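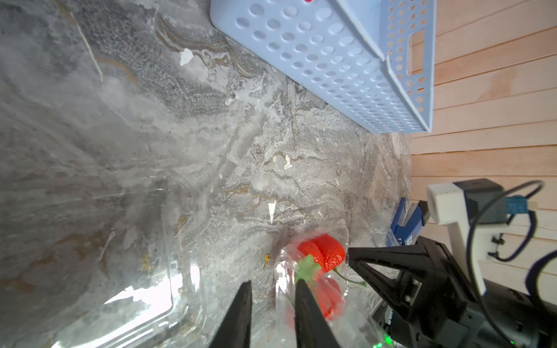 Seltia Gripper Kit: Common Questions

What comes in the kit?
The two-finger gripper, a wrist camera with its bracket and cable, and a set of practice items, artificial strawberries among them.

Can it work around clear plastic packaging?
Yes, but allow time for setup. Clear clamshells throw bright reflections, and a lamp straight overhead makes this worse. Move the light to one side first.

Does the counter have to be plain?
No. Patterned tops are fine – run the surface check again if you change rooms.

How heavy is it?
The gripper and bracket together weigh 1120 grams.

How long does setup take?
Allow 60 minutes the first time.

Can I rent before buying?
Grandard rents the kit for 6 weeks at a time. Write to Cadi Gittins on the rentals desk.

What if a finger breaks?
We ship two spares with every order.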